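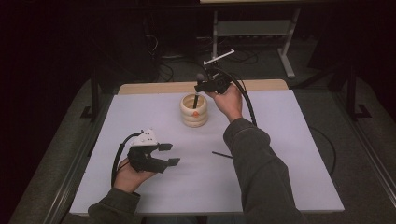 Ledura handheld gripper kit: worth it for a beginner?

I run a robotics club and we've been offered the Ledura pair, the two grippers you work by hand to record tasks for an arm to learn from. The seller (Codisar) wants an answer by Thu 31 December. Are they comfortable for a long session, and do they cope with thin things like pens and rods? We also have an old Ansah arm I'd love to use with them.

flostexfan

Go for it! We've had our pair since May and I still look forward to getting them out. They're lighter in the hand than I expected, and after a week you stop thinking about them and just get on with the job. Putting sticks into cups is a brilliant first task, by the way – fiddly enough to be interesting, and you can reset it in seconds. We recorded 130 goes in one afternoon and only threw away seven. 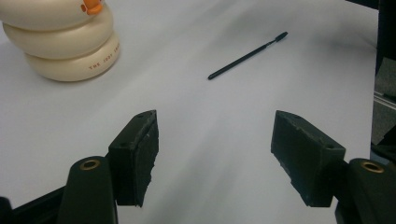 Can you buy new finger pads on their own?

They come in packs of 25 from Codisar, and swapping a pair takes a couple of minutes with the small key in the box.

benchtop_otter

Mostly agree with the above. Thin rods lying flat are the hard bit. Come in low, with the fingers either side of the rod, and close slowly. Ours slipped a lot until we changed to the softer Flostex pads, and then it was lovely! Do sort your cables out before you start, mine were forever catching on my sleeve. No idea about the Ansah, sorry.

mo13

depends on your arm. ask them for the mounting plate drawing before you pay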